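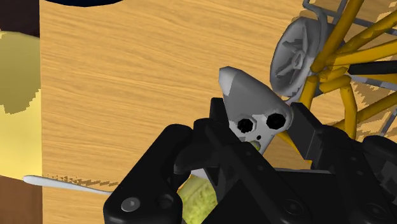 The gripper's-eye view in our simulator, pale grey cone in hand.

Come compare grippers with us (paid, no robot experience needed)

Hi! I'm Sena Bawa, and I run the grasping comparison at Sumach. We're a small group that tries out robot grippers so the people buying them don't have to guess, and I'm looking for 14 people to come and drive them for us. If you've ever lost an afternoon to a fiddly game or a tangled box of cables and kind of enjoyed it, please keep reading.

What we're comparing

Two grippers, two controllers. The first gripper is the Skeltus, which has thick blocky fingers and a lot of squeeze. The second is the Nekus, thinner and softer and (in my opinion) a bit moody. You'd drive both of them with a handheld controller and then with a thing we call the puppet, a little tabletop arm that you move around while the simulated one copies you. I have a favorite already and I'm not telling you which it is until you've done your sessions.

All of this round happens in simulation. You sit at a desk in our office with a big monitor and work from the wrist camera view, so you see the fingers up close and a wooden tabletop with a jumble of stuff on it. Some of it is easy to name and some of it really isn't. We do that on purpose — a table full of nice square boxes tells us very little about a gripper. Expect cones, thin sticks, spongy things and wire shapes that love to catch on a finger.

We ran a pilot in February with our own staff and got 773 usable grasps out of it. Great for finding bugs, not so great for learning anything about normal people, because Tatsuya Nishimura has been doing this for years and can pick up nearly anything with nearly anything. The full round needs 3303 grasps, and I'd like them to come from folks who haven't spent their working lives staring at fingertips.

What you'd be doing

Four sessions, two and a half hours each, with a real break in the middle (there are snacks, and they're decent). In every session you get a list of objects to pick up, move and set down. After each block you fill in a short form: how hard was it, did the controller do what you meant, did your hand get tired. Then we chat for ten minutes or so. Please complain during that part! The grumpiest comments from the pilot got us a completely different trigger setting, and it's so much better.

You will drop things. You'll also knock things over, and once in a while the physics will get confused and fling an object off toward the horizon. Just say "reset" and Iddrisu Ackah, who looks after the simulator, will put the table back for you.

Who I'm looking for

You need to be 18 or older, able to get to our office, and comfortable reading a screen up close (glasses are fine). Left-handed people, I would especially love to hear from you — the pilot had exactly one. Gamers and non-gamers are both welcome, and I'm trying to get a mix of ages too. If you use a hand brace or have limited grip strength, write to me anyway, as the puppet can be adjusted quite a lot and I'd like to know how it works for you.

I can't take anyone who has worked on the Skeltus or the Nekus, or who has a close relative who did. If you get motion sick from a moving camera view, mention it when you write and we'll set up a five-minute trial before you commit to anything.

Pay and practical stuff

It's $500 for the full four sessions. If you stop early you're paid for the sessions you did, no hard feelings. Sessions start at 9:30 in the morning or 5:30 in the evening, and you can mix the two. We're on the second floor of the Zakaria building, elevator by the side entrance, free parking behind it. We record your controller movements and your form answers. We don't film you, and your name stays out of the results.

How to sign up

Send a few lines to Selorm Korletey at the Sumach front desk, or call and ask for the gripper study. Tell us which hand you use, which start times suit you, and whether you've ever driven a robot of any sort (a toy one counts). No résumé please. Selorm answers everybody by the following Tuesday.

If you have questions about the consent form or how we store the data, Ravinder Gagnon is the person to ask, and the front desk will put you through. Questions about the grippers come to me, and I will happily talk your ear off!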